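Review: Gisler textured finger set with the Vornlow grasp policy

January 12, 2018

The Gisler finger set is sold as a drop-in replacement for the flat fingers on most two-jaw electric grippers. Since September it has also shipped with a license for Vornlow, a learned grasp policy that takes a single wrist camera view and returns a closing pose. The two are priced together, and the accompanying technical note makes one claim worth checking: that a policy trained on wrist views alone can pick thin upright cylinders from a crowded holder without a depth sensor. We tested that claim on glassware handling at our Poltatbridge bench.

Installation is simple. The fingers bolt to the existing mounting blocks, and the camera bracket goes on with the same hardware. Calibration is less pleasant. Vornlow expects both fingertips to be visible at full opening, and the setup script rejects a camera angle without saying which limit was exceeded. Ours passed on the third attempt. The manual should print the limits.

The method is a two-stage regression. The first stage proposes a target column in the camera view; the second servos the wrist until the target sits between the fingertips, then commands closure. There is no explicit model of the rack or the tube. Training data are 500 teleoperated demonstrations supplied by the vendor, to which the user may add local ones. We ran the policy as shipped, then again after adding 3 short local sessions.

The test fixture was a wooden rack with round holes, holding tubes of colored liquid, on a white table with pale walls. Low background clutter favors the policy, and results should be read with that in mind. Each trial began with the gripper open, short of the rack, and ended with a tube lifted clear or a fault recorded.

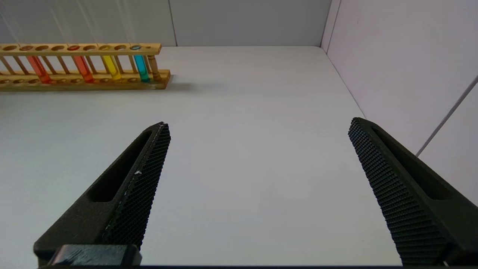

Wrist view with fingers open. Rack and filled tubes at upper left.

Over 400 trials the adapted policy completed 378 lifts, a success rate of 94.5 percent. The remaining 22 were failures of two kinds. In the more common one, the first stage chose an unoccupied hole next to a tube and the fingers closed on air. The other was contact with the upper bar of the rack during descent, which tripped the force limit and stopped the arm. No tube was broken in either case. The policy as shipped did noticeably worse on the same rack, mostly through the first kind of error, and we would not use it without local data.

Liquid color had an effect we did not expect from the technical note. Yellow was located most consistently. Orange and orange-red tubes were sometimes confused when the request named one of them, although the grasp itself was sound. Users who need to select by color should do that in a separate classifier and pass Vornlow a column.

The pads deserve separate mention. The crosshatched texture runs over the inner face of each finger and held smooth tubes at low closing force. With the flat fingers we had to raise the force to stop slow rotation during transport; with these we did not. The texture collects dust, though, and needs brushing. The long recessed slots in the finger bodies also take a little extra time to wipe out.

Two complaints about the evaluation in the technical note. It reports success per attempt with retries allowed, which flatters the method, and it gives no breakdown by starting pose. When we started the wrist farther to the side, so that only part of the rack was in view, the first stage became slow to settle and twice had to be reset by hand. Those runs were exploratory and are excluded from the totals given earlier.

The Grelbridge fingers we used previously are cheaper and easier to clean, but they come with no policy and their pads are smooth. For fixed rack positions they remain adequate. For racks that move between runs, the Gisler set is the better purchase, provided the buyer budgets time for local demonstrations and can live with the calibration script in its present state.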